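# Two years in, and a license at last

July 2019

So the envelope came. I'd been telling everyone it would be an email, and I'd been refreshing my inbox like a maniac, and then there it was in the mailbox, wedged between a pizza flyer and the water bill. I am once again allowed to call myself a nurse!

For those of you who are new (hi, I think most of you came over from the post about apartment hunting), I was an operating room nurse back in Skardale before I moved to Ivorthorpe. I'd been doing it long enough that younger nurses asked me things. Then I got on a plane, and when I got off it I was a person with a nice folder of certificates in the wrong language.

I'd read the official website before I came, obviously. I'd read it several times. What I took away was that I'd send in my papers, wait a bit, maybe sit a test, and start work. I was going to be on a ward by January. Ha.

The first thing they wanted was my school transcript, sent directly from the school, in a sealed envelope, with a course-by-course breakdown of hours. My nursing school has since merged with another school and moved across town. The woman at the records office was lovely but she had never heard of a breakdown by hours, and she kept offering to send me a nice letter instead. I have three of those letters. They are very kind about me. None of them counted for anything.

My mother ended up going over there in person with a box of pastries and a printout of the form. I don't know what was said. The envelope arrived three weeks later.

Meanwhile, rent. I got a job at a packing place out past the ring road called Maruyama, putting kitchen stuff into boxes. I want to be fair to it, because I've read a lot of posts by people in my position that make jobs like that sound like prison, and mine wasn't. It was cold and it was boring and my feet hurt. But the shift lead let me swap hours when I had an English test, and I learned more real English in that break room than I ever did from the workbook. (The workbook has never once needed to tell someone that the microwave is on fire.)

What did get to me was the forms. Every form asks your occupation. For the first few months I wrote "nurse," and then I wrote "nurse (not currently)," and at some point I was at the dentist and wrote "packer" without thinking about it, and then sat in the waiting room feeling like I'd given something away.

It was Haris Stojanović who got me moving again. Some of you know him from the Skardale days, or from his own blog, which he updates about as often as there's an eclipse. He's a pharmacist, he came over before me, and he'd gone through the same circus with a different ringmaster. We had coffee and I complained for a solid hour. He let me finish and then asked what I had sent in and on what date, and I couldn't tell him. I really couldn't! I had emails in two accounts and receipts in a coat pocket.

So he made me start a notebook. Every phone call, who I talked to, what they told me, what they said they'd send. It's a boring green notebook and I would now save it from a house fire. Twice I was told a document had never arrived, and twice I read them back the date and the name of the person who'd said it had. The tone on the phone changes, let me tell you.

The money is the other thing I wish I'd understood. People are shy about this so I'll just put it down. Between the credential evaluation, the translations, the language test (which I took again, because of the speaking part, don't ask), the exam and the bridging course, I paid $3,539. That's without bus fare or the days I didn't work. I didn't have that sitting in a drawer. I found out way too late that there was a small loan for exactly this, run by a newcomers' group called Nastska, and that I would have qualified for it from the day I landed. If you're at the beginning of this, go ask them, or whoever does the same job where you live. Ask before you pay for anything.

The bridging course was the part I dreaded most and ended up loving. I'd assumed it would be basic and a bit insulting, and okay, the hand washing morning was a long one. But a lot had changed in the years since I trained, and some of it was new to me even though I'd never have admitted it on the first day. Different names for the same drugs. Different rules about who signs what. A whole way of talking to surgeons that, where I come from, would have gotten me sent home!

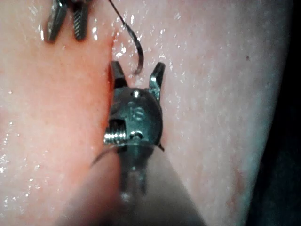 I made two friends on that course, both further from home than I am, and we studied at my kitchen table until the downstairs neighbor asked if we were running a school. We did practice questions in batches of 100 and the person with the lowest score had to cook. I cooked a lot. My lentils have improved more than my pharmacology.

Then the exam, which I'm not allowed to say much about, and which I mostly remember as a very loud air conditioner. I walked home afterward completely sure I'd failed. I'd already worked out how I would tell my mother.

I didn't fail. I start at the hospital next month, on nights to begin with, on a general surgical floor. It isn't the operating room yet. They want a year on the floor first and I'm fine with that, mostly. Ask me again after the first week of nights.

I gave my notice at Maruyama yesterday and the shift lead hugged me, then asked me to look at his knee. I looked at his knee. He needs to see somebody about that knee.

If you're partway through this yourself and stuck on the transcript stage, leave a comment or write to me. I still have the blank version of the hours form and the letter I sent along with it, and I'm happy to pass both on. I'll do a separate post on the speaking test when I've caught up on sleep.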